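5. Fitting the Wire Baskets and Sorting Small Laundry

This section covers hanging the two Vonska wire baskets and using them to sort small fabric items on the tabletop. Read all of it before you hang anything. If you have not yet tightened the frame rails, go back to Section 4.

5.1 What you need

Long shelf basket with thin wire dividers
Mesh box basket with one internal divider
Hanging hardware (bag marked 444)
Soft cloth
Pencil and tape measure

The hardware bag holds a few spare parts. Keep them with this manual.

5.2 Hanging the baskets

1. Wipe the back rail and the left rail with a dry cloth.

2. Find the middle of the horizontal rail at the back wall and mark it lightly in pencil.

3. Hook the long basket over the rail so that it is centered on your mark. The open side faces up.

4. Fit the two lower clips and press until they click. If a clip will not seat, take the basket off and start again — forcing it will bend the wire.

5. Attach the mesh box to the left rail, in the rear corner. Leave a gap of at least 15 mm between the box and the end of the long basket.

6. Pull down gently on each basket. Neither should slide.

CAUTION: Do not load the long basket with more than 3000 g in total. Spread the weight across the compartments.

NOTE: Owners of the older Bandance rail need the adapter clips, which are sold separately. The baskets do not fit the Miyazaki round rail.

5.3 Sorting

Start with both baskets empty and one pile of clean, dry items on the table. Put the pile toward the back, within easy reach of the baskets, and leave the rest of the surface clear for folding. A mixed pile is fine. Prints, stripes and plain colors can all go down together, as they are pulled apart in step 2.

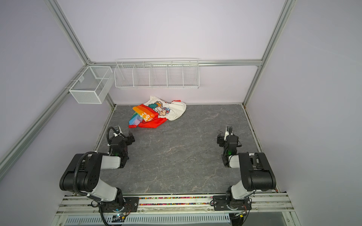 Figure 5-1. Baskets in position, with a mixed pile ready to sort.

1. Decide what each compartment of the long basket is for. You can sort by person, by color or by type of item. Write your choice on the label cards if you are going to use them.

2. Lift the top item by one corner and shake it out. Do not pull from the bottom of the pile, or everything above it will come along.

3. Lay the item flat in front of the pile. Smooth it from the center outward.

4. Fold it in half, turn it 180 degrees and fold it in half again. Thick items may need only one fold.

5. Stand the folded item in its compartment with the fold facing up.

6. Repeat until the pile is gone. Items too small to fold go in the mesh box.

NOTE: Printed fabric should be folded with the print on the inside. This applies mostly to children's things and anything with large lettering, where the print can stick to itself if it was dried on high heat. Let those items cool before folding.

CAUTION: Do not put damp fabric in either basket. The coating is not rated for standing moisture, and rust spots will transfer to light cloth.

5.4 If something is wrong

Long basket tilts forward: one of the lower clips is not seated. Empty the basket and repeat step 4 of 5.2.

Fabric snags on the mesh: check for a raised wire end and cover it with one of the caps from the hardware bag.

Items fall over in a compartment: the compartment is too empty. Fold the items wider, or combine two groups.

Replacement caps and clips can be ordered from Stunitton Parts. Give the bag number when you order.

Section revised 6 April 2020. Replaces the March sheet.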